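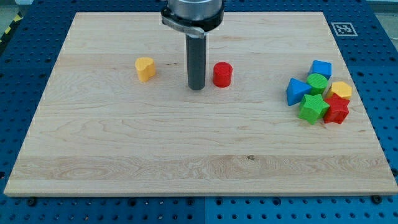 Who wants to come push blocks around with me (and help me figure out why our arm keeps pressing too hard)?

Print | E-mail this page | 14 shares | 3 comments

Hi! I'm Denise Bramwell and I run the tabletop pushing work at Prikia. I need six people who can sit with a robot arm for a few afternoons, drive it with a hand controller, and write down what it does when it misbehaves. It's paid, and you don't need any robot experience. You do need patience, and I mean the jigsaw puzzle kind.

Let me tell you what happened first, so you know what you're walking into.

Back in May we started collecting pushing runs. The job is simple to say: you get an instruction like "move the red star next to the blue cube," and you slide the blocks over the board with the arm's one straight finger until it's done. We had 1,979 runs saved and I was feeling pretty smug about it. Then one afternoon the finger, which is supposed to float just over the wood, dropped while Tarek Qudah was lining up a push. It went down onto the board and kept leaning. The force limit should have stopped the arm right away and it didn't. Tarek hit the red button, the arm quit, and he went and got a soda. His hands were on the controller the whole time, well back from the table, so he was fine. The finger had a crack near the collar and we threw it out.

We went back through the logs and found 258 runs where the height reading had drifted low before anybody noticed a thing. Most of them looked perfectly normal to the person driving! What we think is going on is that the arm loses a little of its zero every time it restarts after a stop, and the force limit gets worked out from that same bad zero, so it's wrong exactly when you need it. Gisela Garrido, our safety lead, has a second theory about a loose cable in the collar (she may well be right, we have a bet on). Either way we can't prove it with the few of us, because we've all gotten too careful. We baby the thing. I need fresh hands that drive it the way regular people would.

So what would you be doing? Sessions are two hours, with a break in the middle. You read an instruction off a screen, push the blocks, reset, and do it again. Every so often we restart the arm and you carry on. If the finger drags, hops, buzzes, sinks or just feels off to you, you stop and write a line about it in plain words. "Felt sticky going left" is a great note. I love that note.

About safety, since I'd ask too. We put in a separate cutoff that doesn't care what the arm thinks its height is, and Gisela tested it for two weeks before she'd sign off. The arm now runs at half its old speed. You sit outside the hazard tape and you stay there whenever the arm has power, even if a block has rolled somewhere annoying. One of us resets the board. You get your own stop button and you can hit it any time for any reason, and we will never grumble at you over a lost run.

You should be 18 or older, able to tell red, green, blue and yellow apart, and okay with sitting for an hour at a stretch. Long hair gets tied back, no dangly scarves. Left-handers very welcome, we have almost none in the data.

Pay is by the session, same rate for everybody, and you get paid for the full session even if the arm quits on us ten minutes in (it might). We're upstairs in the Hägglund building, parking is around back off Kekar Street. Masks on indoors please, and we air the room out between people.

To sign up, call the front desk and ask for Benjamín Cabral, or use the e-mail link at the top of the page. Tell him which afternoons you can do and whether you're a leftie. We close the list on Nov 16, 2020.

3 comments

Hjørdis Engström
Do you need to come to all the sessions or can I do just two? I work mornings at Grillport and some weeks I get called in late.

Denise Bramwell
Two is fine, Hjørdis! I'd like at least one of them to be a restart day, Benjamín can tell you which those are.

Tarek Qudah
It was a root beer, for the record.

E-mail to a friend | Print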